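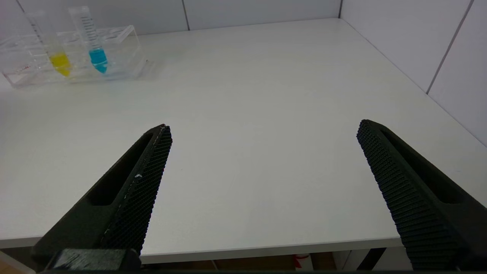
2 min read

Lab bench assistant, part time (sample preparation room), Salora

Salora is a small laboratory for water testing. We are looking for one person who will help us in the sample preparation room, starting in March. The contract is for 24 hours per week, in the mornings, and it can be made longer if both sides are happy.

The work is mostly with tubes. Samples arrive from our customers in the early morning, and they must be written in the book, divided into centrifuge tubes and put in the clear acrylic racks before the analysts come at 9:30. Last year we received 2,089 samples, and the number is growing. After the run you collect the racks, wash them by hand and put them back in the cupboard. Acrylic does not like alcohol, so please do not come with the habit of wiping everything with it -- we use mild soap and water.

You will also take care of the tables. We have white tabletops in this room and every smudge is visible on them. We wipe them before the first sample and again at the end of the shift.

What we ask from you:
- You can read and write labels without mistakes, also when you are tired.
- Steady hands. Small caps, small tubes.
- You can stand for a good part of the morning.
- Basic English. Many of us learned it late, so do not be afraid of your grammar.

A diploma in laboratory work is welcome but we do not require it. Our last two assistants came from a bakery and from a pharmacy shop, and both learned the work in over 3 weeks with us.

What we offer: a paid training period, a lab coat and safety glasses, a bus ticket for the month, and a warm lunch on the days you work. The pay is 1,424 per month before tax. The sample book is kept in Mokix, which is a simple program, and we will teach you how to use it.

To apply, send us a short letter and tell us about some work where you had to be exact. It can be sewing, cooking, repairing watches, anything. A photo of you is not needed. We invite people for a trial morning, and this morning is also paid. You can bring the letter to our office in the Pawlak building, second floor, before 4 p.m.

Last updated: February

Comments

jarka_b: Is it possible to start in April? My current job needs one month notice.

Salora office: Yes, please write it in your letter. We can wait for the right person.

tomtom: Do you have to lift heavy things? I have a bad back.

Salora office: The boxes with samples can be heavy, but there is a cart for them. The racks are light.

mint_tea: I sent my letter yesterday, hope it arrived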